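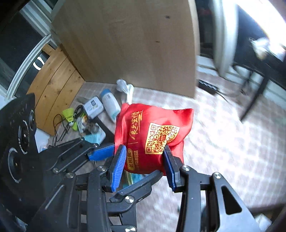 Undon Technical Publications | Grirkus hand-held gripper, user manual | Section 9

Home Manuals Grirkus Spare parts Contact
Print this page E-mail this page
Last updated: May

9. Slip and uneven closing (fault 94)

9.1 What the fault means

Fault 94 is raised when the fingers continue to close after the controller has recorded a grip. The item has slipped, folded or changed shape between the pads, or one finger has moved without the other. The tool does not release on fault 94. It holds its last position and stops recording until the fault is cleared.

The fault is most common with soft goods in smooth fabric. A satin drawstring pouch, gripped low on both sides as at the head of this section, bulges between the pads and can work its way upwards out of the grip. Rigid items such as bottles seldom raise fault 94 unless a pad is worn or a linkage screw is loose.

CAUTION: Do not put your free hand under or between the fingers to save a slipping item. The fingers may close further without warning while fault 94 is being raised.

9.2 Making the tool safe

1. Lower the item until it rests on the floor or bench. Do not shake it free.
2. Release the trigger fully and wait for the fingers to open.
3. If the fingers stay closed, turn the release knob at the rear of the handle anticlockwise until the item comes away.
4. Switch off at the handle and unplug the lead.
5. If a second gripper is in use, repeat steps 1 to 4 for that tool before touching either one.

CAUTION: With two grippers on the same item, a fault on one does not stop the other. Tools built at the Ivton works before the change of handle have no link between left and right units at all.

9.3 Checking the finger pads

1. Wipe both pads with a lint-free cloth and clean water. Do not use solvent or hand cleaner.
2. Look along each pad for a shiny patch, a split or a lifted end.
3. Press the middle of the pad with your thumb. It must return to shape as soon as you let go.
4. Measure the pad at its thinnest point. Fit a new one if it is less than 4 mm thick.
5. Fit new pads in any case after 1,000 grips, as shown by the counter in the service menu.

Note: Pads may differ in shade of blue from one side to the other. Shade has no bearing on grip and is not a cause for return. Eyvindsson replacement pads are supplied singly, and the part number is moulded into the back.

9.4 Checking the linkage

The finger arms are driven through flat black linkage plates held by round-headed screws. A loose screw at a joint lets one finger lag behind, and the item is then pushed sideways before it is lifted.

1. Switch off and unplug the tool.
2. Hold the handle still and move each finger by hand towards the centre and back.
3. Compare the free play on the two sides. It should feel the same.
4. If one side is slack, tighten the joint screws on that side a little at a time, starting nearest the handle.
5. Move the finger again. If it binds, back off the last screw by a quarter turn.
6. Look for fibres, grit or ends of cord in the slots of the arms. Remove them with a dry brush.

CAUTION: Do not oil the joints. Oil spreads to the pads and cannot be washed out of them.

9.5 Setting the grip for soft items

1. In the set-up menu, choose SOFT.
2. Set the closing force to 29. This is a controller setting and has no unit.
3. Place the pads level with each other against the fullest part of the item, below any gathered or tied edge.
4. Close slowly. Stop when the fabric no longer moves against the pads.
5. Lift the item just clear of the surface and hold it there.
6. Check that nothing lying underneath has been caught with it. If it has, lower, open and start again.

Keep cables and power leads out of the working area. A loop of lead caught under a finger gives the same reading as a slipping item and will raise fault 94 on an otherwise sound tool.

Note: Raising the closing force above the setting in step 2 does not cure slipping on satin or similar cloth. The pouch is squeezed out faster.

9.6 Clearing the fault

1. Plug in and switch on with the fingers open and empty.
2. Hold the reset button until the lamp changes from red to green.
3. Close and open the fingers once on nothing.
4. Discard the recording in which the fault appeared, including the part made before the slip.

If fault 94 returns on an empty grip, the position sensor is at fault. Take the tool out of use, label it and return it to Undon with the service log. The sensor cannot be replaced on site.

Previous: 8. Charging and storage
Next: 10. Lamp signals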